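Textiles Care 109 -- Course Handout
Unit 12: Mesh Laundry Bags

Reading for this unit: course packet, section on delicates and closures. Bring one mesh bag of your own to lab. Any size will do, as long as the zipper works.

What the bag is for

A mesh bag lets water and detergent pass through while keeping the item inside from rubbing against the drum and against other clothes. It also keeps straps, hooks and ties from wrapping around things. It does not make a harsh cycle gentle. A wool sweater washed hot in a mesh bag will still shrink.

Weave

Coarse mesh has openings you can see easily from arm's length. Use it for socks, baby clothes and sturdy knits. Water moves through it quickly and it rinses well.

Fine mesh has a tighter weave and feels closer to cloth. Use it for hosiery, lace and anything with loose threads. It holds on to suds longer, so add a second rinse if the load is heavy.

Some bags have a double layer. The Brinton bags in the lab cupboard are this type. They protect well but dry slowly -- hang them open, with the zipper all the way back.

Laying out and checking the bag

Always check a bag flat before you fill it. Work on a padded or smooth surface with nothing else on it. Spread the bag to its full length and press the creases out toward the edges with your palm. Look at the side seams first, then at both ends of the zipper, where most tears begin. Turn the bag over and repeat.

A white bag lying flat, and a pinched edge of white textured cloth:

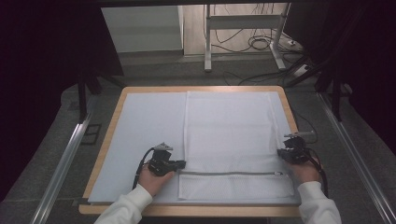
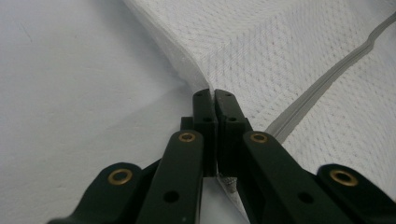
To open the zipper, hold the fabric near one end of the zipper so that it stays taut, and draw the pull along in a straight line. Do not lift the pull as you go. Lifting bends the teeth and can catch the mesh. If the slider sticks, back it up an inch and look for a thread before you try again.

Many bags have an elastic loop or a small fabric garage at the closed end. Tuck the pull under it. A loose pull can work its way open in the spin cycle and will also scratch the drum.

Filling

Fill to two-thirds at most. Items should be able to shift inside the bag when you shake it. Fasten hooks and buttons first. Keep dark and light items in separate bags even if the bags go in the same load, and do not put one heavy item in with several light ones.

A long bag tends to bunch at one end. Fold the empty part over once and pin it with a plastic clip, or move to a shorter bag.

Repair

A hole smaller than a pencil eraser can be closed with polyester thread and a whip stitch. Catch at least two sound strands on each side. Larger holes need a patch cut from an old bag of similar weave. Zipper tape that has pulled away from the mesh can be resewn by machine -- use a short stitch and go over each end twice.

Throw the bag out if the teeth are missing or the mesh has turned brittle.

For lab

Check your bag, write down its weave type and any damage, and complete one whip stitch repair on the practice square. Lab sheets go in the tray outside room 416. The sheet is worth 20 points.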